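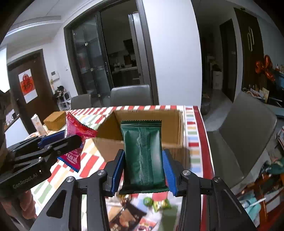

The green packet and the open box, both grippers in use.

The Blue Pads

Chak-lun Yang kept the maintenance log in the same column widths his predecessor had used, though the predecessor had written in pencil. The entry for 2026-01-05 began with the right gripper. Jaw closure uneven. Left pad meets the packet before right pad. Packet turns on lifting.

He removed the gripper from its hook and put it under the lamp. It had been called Karine before he joined Skerberg, and the left one was Kerel. Neither name appeared on the asset list.

The pivot screws were tight. He worked the linkage by hand, slowly, and felt a small catch near the end of travel. He took out the pin, wiped it, and found a bright line worn along one side. The drawer held 2 spares. He fitted one, greased it, and closed the jaws on a strip of paper. The paper pulled free from the right side only.

So it was the pad as well. He peeled it away, cleaned the jaw face with spirit, and waited for it to dry. The kitchen clock was loud. His sister telephoned from Yurt to ask whether he had eaten, and he said that he was waiting for a surface to dry, and she said that was no answer.

"When are you coming up?"

"March," he said. "If the rebuild is signed off."

"You said that about the last rebuild."

He pressed the new pad down from the centre outwards and put a clamp on it. The instructions gave the curing time as 135 minutes. He sat on the grey chair by the table and read the old entries, back to page 248, where the pencil began. The handwriting there was smaller than he remembered. Catch near end of travel, it said. Pin replaced. Check pad also.

He took off the clamp when the time was up. The paper held on both sides. He lifted a packet, turned his wrist, and set it down three times without slip.

Under remarks he wrote: Pad also. Then he rang his sister back.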